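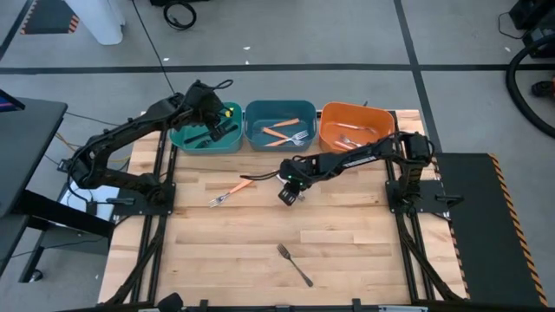 *Two-arm teleoperation station with cutlery sorting bins.*

**Cutlery sorting by demonstration** is a training task in which a person guides a pair of robot arms, by hand or by remote control, as they move forks and other utensils into bins. The recorded motions are used to train a control program. The version described in this article was set out by Ramesh Kandpal and Brijesh Saxena at Nasow in June.

## Setup

Two black arms are mounted on opposite sides of a wooden table, with green, teal and orange bins along the far edge. Utensils are grouped by handle: black in the green bin, orange in the teal bin and plain silver in the orange bin.

In remote control, the operator moves a smaller pair of leader arms and the table arms copy the joint angles. In hand guiding, the motors are slackened and the operator moves the arm directly — a slower method, kept mostly for teaching single grasps.

## Demonstrations

A session consists of 50 demonstrations. The Nasow set holds 700, of which 117 were set aside for testing. Crossed utensils are treated as a separate case, as one piece can drag another when lifted. Operators are told to approach from above and close the fingers on the handle.
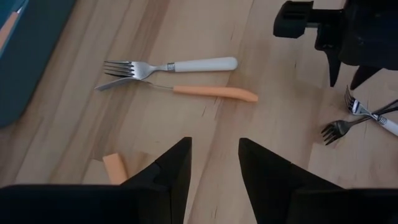 ## Related tasks

- Posel — folding cloth with the same arms
- Marchetti — stacking cups, nine demonstrations per session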